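Film credits and death notices: how do I get a correction made after an actor has died?
Asked in: Film, TV and Stage > Obituaries and tributes

Uldis Mets
Posted Monday

My uncle was a character actor. He worked mostly on stage in Prevotstead and had small parts in television dramas for years. He died in January after a long illness. The Plistden entertainment site ran a notice the next morning, and other pages copied it. It gives the wrong stage name, leaves out the theater company he helped start, and says he retired from acting ten years ago. He was in a play last spring.

I wrote to the site through their contact form and got an automatic reply. I wrote again and got the same thing. A fan page with 700 followers has now put up a tribute using the wrong name, and people are leaving kind comments under it, so my aunt reads it every day and gets upset.

What is the right way to ask for a correction? Do they need the death certificate? I would prefer not to send that to strangers. I have playbills, two contracts and the program from the spring play, which I can scan.
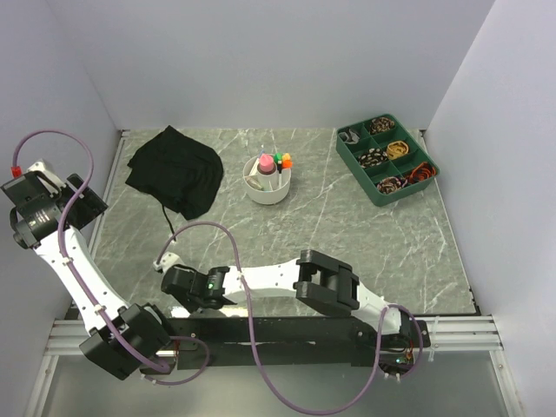

Valdis Priedītis
Don't send the death certificate. The fact of his death isn't in dispute, so they have no use for it. I handled the press for a small theater for several seasons and we had to fix notices like this more than once.

Contact forms are often read by whoever looks after subscriptions. Look for the name of the writer on the notice and write to that person. If there is no name, look for a page called Masthead, Staff or Editorial and write to the news editor. Put "Correction request" and your uncle's name in the subject line.

Keep the message short. Quote the sentence that is wrong, then write what it should say, then name the document that shows it. Do that for each error. The spring program settles the retirement question and a playbill should settle the stage name. For the theater company, a founding document is best, but an old newspaper review that names him as a founder would do.

Ask them to change the article and to add a line saying it was corrected. The second part matters, as it gives you something to show the other pages. They copied the first version and most won't check again unless you write to them.

Leave out how upset the family is until the end, or leave it out completely. An editor who has the facts in front of him can fix it in a few minutes.

For the fan page, send a private message. The people who run those are usually glad to hear from family.

ots_balcony
Same thing happened with my grandmother, she was a singer. Paper never answered. We paid for our own notice in the Imden weekly, 1115 characters was the limit, and put the right facts in there. Now that one comes up first when you search her name. Might be worth doing anyway.

Uldis Mets
Thank you both. The notice does have a writer's name at the bottom, which I had missed. I will write to her tonight with the scans and message the fan page after that.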